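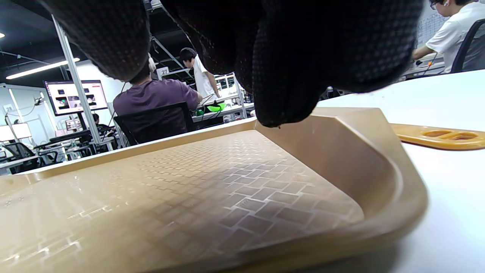 A dotted black work glove over a beige plastic tray.

Home | Islands | Getting there | Where to stay | About us | Contact

About Drestine Island Travel

Last updated: Jan 28, 2022
Reading time: 2 minutes

Drestine Island Travel arranges trips to small inhabited islands, mostly ones without an airport. We started with a single route, the ferry crossing to Sterell, and still send more people there than anywhere else.

Sterell has 1,733 residents and one main village, on the sheltered east side. The west coast is cliff and heath with a single track along it. The ferry takes 2 hours in fair weather. In winter it can be held in port overnight, so we leave a spare day in any booking made between November and March.

We also cover Cattaneo, a lower and drier island to the south. Its highest point is 170 metres. There are 20 guest rooms on the island, all in family houses, and they fill early for the summer. Cattaneo has a shop, a bakery and a doctor's surgery that opens on weekday mornings. There is no cash machine.

Our office is on the quay at Cirker, next to the ticket hall. We book the crossing, the room and, if you want it, a bicycle or a place on the island bus. Walking maps are free to collect from the desk.

We do not sell flights or insurance. Parking at Cirker is run by the harbour and has to be paid for separately.

Each island page on this site gives the landing place, the shops, the water supply and the state of the paths. We go over the pages every spring, before the summer timetable begins. If something has changed since then, please write to us through the contact page.

Dogs travel free on the Sterell ferry but are not allowed on the Cattaneo boat.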